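So Noltadton is getting a Rakix parcel hub and the council says it will bring 2,000 jobs. I've read the whole planning statement now, all of it, and I have some doubts.

First, the 2,000. It's in the headline and the mayor's newsletter. Go to the appendix and it becomes "up to 2,000 direct, indirect and induced." Induced means somebody buys a sandwich.

The number of people on the Rakix payroll at the site, once it's open? 57 full-time. The rest is construction, agency shifts over the holidays, and sandwiches.

Then there's traffic. The statement gives 3,646 vehicle movements a day and calls the effect on Calado Road "minor." I drive Calado Road at 8 in the morning. It is already a parking lot with a school on it.

Flodstead got the same pitch from the same company. Same brochure, even – they swapped the town name and left the picture of a lake. Flodstead doesn't have a lake. We don't either.

I asked what Flodstead's job count looks like 2 years on. The answer was that it's "commercially sensitive." The forecast was fine to put on a billboard, though.

Someone replied that any jobs are better than none. Maybe. But we're giving up ten years of property tax for these, so I'd like to know how many we're buying and what they pay.

Comments close at the end of July. The form is buried on the planning page under "Other." Ask for the payroll number in writing, and ask who pays to widen the road.

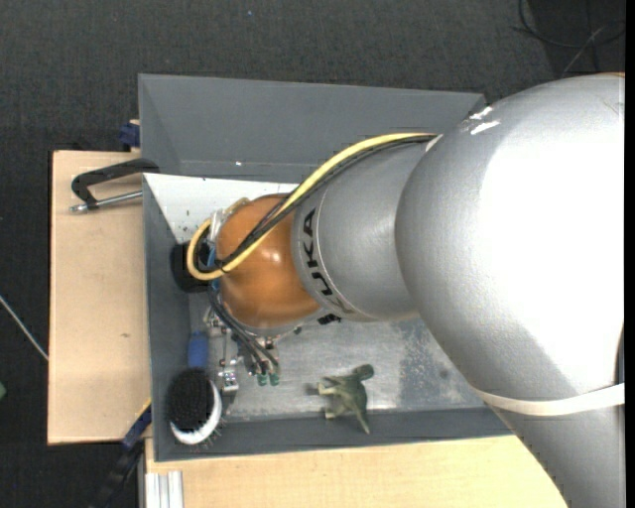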